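소식지 | 견학 후기

플루르쿠멜 공개일에 다녀왔습니다

지난 2022년 3월 5일, 우리 모임 회원들이 안몬트에 있는 플루르쿠멜의 작업장을 방문했습니다. 플루르쿠멜은 로봇 팔로 작은 생활용품을 집고 옮기는 작업을 연구하는 회사로, 일 년에 두 번 외부인에게 문을 엽니다. 이번 공개일에는 20명이 신청했고, 오전과 오후로 나누어 들어갔습니다. 필자는 오전 조였습니다.

안내는 자와드 자프리 씨가 맡았습니다. 입구에서 이름표를 받고 가방을 사물함에 넣은 뒤 짧은 안전 교육을 들었습니다. 바닥의 노란 선을 넘지 말 것, 팔이 움직이는 동안에는 작업대 위로 손을 뻗지 말 것, 질문은 동작이 멈춘 뒤에 할 것. 교육은 7분 만에 끝났고 곧바로 시연장으로 이동했습니다.

시연장에는 작업대가 3개 있었고, 우리 조는 그중 휴대전화 거치대를 다루는 작업대를 배정받았습니다. 담당자인 니마 마사웨 씨의 설명에 따르면 이 작업의 목표는 단순합니다. 휴대전화를 거치대에 올려놓고, 다시 내려놓고, 거치대를 정해진 자리로 옮기는 것입니다. 사람에게는 생각할 것도 없는 일이지만 로봇에게는 까다로운 점이 여럿 있다고 합니다. 거치대는 모양이 제각각이고 받침이 둥글어서 잡는 위치가 조금만 어긋나도 돌아가 버립니다. 휴대전화 화면은 주변을 그대로 비추기 때문에 카메라로 경계를 찾기가 어렵습니다.

작업대를 둘러싼 벽의 무늬에 대해서도 질문이 나왔습니다. 마사웨 씨는 배경이 늘 흰 벽이면 로봇이 흰 벽 앞에서만 잘하게 된다고 답했습니다. 그래서 벽판을 주기적으로 바꾸고, 상판도 여러 종류를 돌려 가며 쓴다고 합니다. 같은 이유로 작업과 상관없는 물건도 일부러 함께 올려 둡니다.

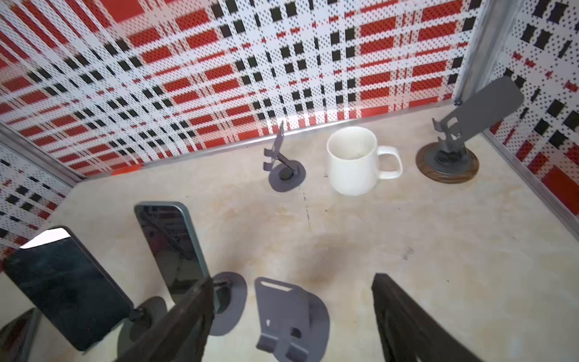
손목 카메라로 본 거치대 작업대. 집게 손가락 사이에 빈 거치대가 있고, 왼쪽에 휴대전화 두 대가 세워져 있다.

시연은 두 가지 방식으로 진행되었습니다. 먼저 마사웨 씨가 조종기를 잡고 팔을 직접 움직였습니다. 집게를 거치대 위로 가져간 다음 천천히 내려 등판 양쪽을 잡는 식이었습니다. 이렇게 사람이 조종한 기록을 모아 로봇이 배우게 하는데, 거치대 작업 하나에만 지금까지 700회분을 모았다고 합니다. 잘된 것만 남기지 않고, 놓쳤다가 다시 잡은 기록도 따로 표시해서 보관한다는 말이 기억에 남습니다.

다음은 로봇이 스스로 움직일 차례였습니다. 첫 시도에서는 받침 가장자리에 집게가 걸려 거치대가 반 바퀴쯤 돌아갔습니다. 로봇은 한 번 물러났다가 각도를 바꾸어 다시 내려갔고, 이번에는 제대로 들어 올렸습니다. 휴대전화를 옮기는 순서에서는 속도가 눈에 띄게 느려졌습니다. 자프리 씨 말로는 유리로 된 물건을 다룰 때는 속도 제한을 따로 걸어 둔다고 합니다. 회원들 사이에서는 생각보다 느리다는 의견과 생각보다 조심스럽다는 의견이 반반이었습니다.

시연이 끝난 뒤에는 희망자가 직접 조종해 보는 시간이 있었습니다. 우리 조에서는 헤릿 음키제 회원이 가장 먼저 나섰습니다. 화면에 손목 카메라 영상이 나오는데, 눈으로 작업대를 볼 때와 거리감이 달라서 처음에는 집게가 자꾸 물건 앞에서 닫혔습니다. 음키제 회원은 몇 번 해 본 뒤 영상보다 집게 끝을 보는 것이 낫다고 다음 사람에게 알려 주었습니다. 필자도 해 보았는데 거치대를 넘어뜨리고 내려왔습니다.

점심 전에는 질의응답이 있었습니다. 집에서 쓸 수 있는 제품이 언제 나오느냐는 질문에 자프리 씨는 판매 계획은 없다고 분명히 말했습니다. 지금은 플라망빌의 협력 업체와 함께 소형 부품 포장 쪽에 먼저 적용해 보는 단계라고 합니다. 비용에 관한 질문에는 팔 자체보다 집게를 관리하는 데 손이 더 간다고 답했습니다. 손가락 안쪽의 홈이 닳으면 매끈한 물건이 미끄러지기 때문에 정기적으로 갈아야 합니다.

오후 조에서는 헬무트 브란데스 회원이 메모를 남겨 주었습니다. 오후에는 다른 작업대에서 천을 접는 시연을 보았고, 통신 문제로 시작이 조금 늦어졌다고 합니다. 메모 전문은 모임 사무실에 비치해 두었으니 필요한 분은 열람하시기 바랍니다.

다음 공개일은 9월로 예정되어 있습니다. 날짜가 정해지면 소식지에 공지하겠습니다. 이번에 신청하고도 자리가 없어 참가하지 못한 분들께 우선권을 드립니다. 작업장 안은 냉방과 난방이 모두 약한 편이므로 겉옷을 준비하시고, 굽이 높은 신발은 출입이 제한되니 유의해 주십시오. 신청과 문의는 견학 담당 버넌 레베크 회원에게 하시면 됩니다.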